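Notebook, Harness Handling Cell: Equipment Planning for the Next Budget Period
October 2025

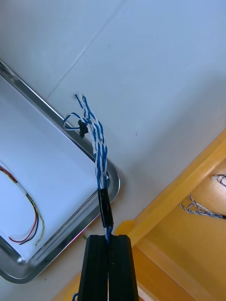 Fig. 1. Blue-and-white twisted bundle held between the ribbed fingers, black sleeve just above the grip. Paper-lined steel tray at left, yellow wooden tray at right.

Purpose of entry: to record the equipment requirements agreed with J. Solís before the request is submitted to Purchasing.

1. Gripper fingers. The ribbed fingers are to be treated as a consumable. Girkden quotes $235 per pair. The request will cover 9 pairs, to be held in the spare parts cabinet under C. Nava's control. Smooth fingers were considered and are not requested in this period.

2. Trays. The steel tray and the wooden tray are both to be retained for the present. L. Triantafyllou prefers a single type for all stations. Steel is easier to clean, but the rim reflects the overhead light and may affect the wrist camera. A matte tray from Nutura is listed at $100. One unit is requested for evaluation only.

3. Wrist camera. A replacement unit is listed at $562, cable included. Lead time not confirmed. P. Manríquez to obtain this in writing.

4. Second arm. Deferred to April. The present arm is not fully scheduled, and the service contract with Galindo would have to be amended before another could be covered.

Total of items 1 to 3: $2,777, before freight and tax.

Open points: whether sample harnesses are charged to this account or to Jonia; whether the paper liners belong under general supplies. F. Contreras to advise on both.

Quotations are filed with the previous request.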